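Slide 1. Title, then wait for people to sit down

Hi everybody, thanks for coming out on a Saturday. I was asked to talk about my work and I said yes before I'd thought about it, so what you're getting is a talk about echo. Specifically, the echo in one building, the old pump hall at Ilthorpe, and the sound piece I made there called Prallden. (Spell it. People always write it down wrong.)

If the clip isn't loading, keep talking, go back to it later.

Slide 2. The hall

So the first time I went into the hall I dropped my keys, and I stood there like an idiot listening to them for what felt like half a minute. I loved it! I'd spent years making pieces for galleries with carpet and heavy curtains, where everything you play comes back sort of polite. The hall isn't polite. It keeps hold of low notes and throws the high ones straight back in your face.
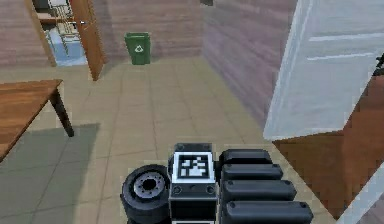 I think a lot about what a floor does to a sound before it ever reaches your ears. Most of us blame the walls or the ceiling, and we stick foam up there and wonder why the room still rings. Take a beige tiled floor like the one on the slide – put a speaker low down over something like that and I'd expect a bright, clattery little bounce, and I'd want to write music for that bounce. In Ilthorpe the floor was poured concrete with 8 drains in it, and every drain had its own note. I spent a week on my knees singing into drains. My knees have not forgiven me.

Slide 3. Play the first clip (drain no. 3)

Let it run to the end. Don't talk over it like last time.

What you heard is my voice, then the drain, then the hall answering the drain. No effects on it at all. I recorded 3485 takes of things like this, and please don't be impressed, most of them are me coughing or a truck going by. I kept the trucks, by the way. I'll get to the trucks.

Slide 4. The Hinojosa score

The piece has a score, of a kind. I call it the Hinojosa score, after the street where I was living when I drew it. It's one long roll of paper with pencil marks for when a sound starts and nothing at all for when it stops, as stopping is up to the building. Performers hate this for the first hour. Then they get greedy and start holding back, waiting to see how long the room will carry on without them.

(Unroll a bit if there's a table. Hold the corners down!)
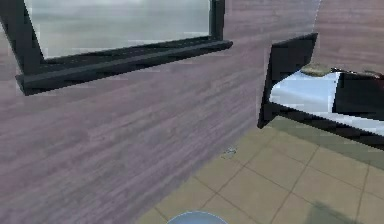 And that waiting is where I got interested in the audience. At the first showing people whispered, and the whispers went up and around and came down on somebody else's head. You could watch a person look over their shoulder at nothing. By the second showing I'd moved the chairs out so folks could wander, and the piece got longer, and a bit messier, and I liked it a whole lot more.

Slide 5. Trucks, and then Starneck

Okay, trucks. There's a road behind the hall and I couldn't shut it up, so I wrote it in. Low cello whenever one passes. Some evenings the cellist barely plays.

Next I'm taking the piece to Starneck, a much smaller space with a very dead sound, and I have no idea if any of it survives. Maybe it'll be ten minutes of people breathing. I'd sit through that.

Play the second clip, lights down if someone can find the switch. Then questions, and repeat each question into the mic so the back row gets it.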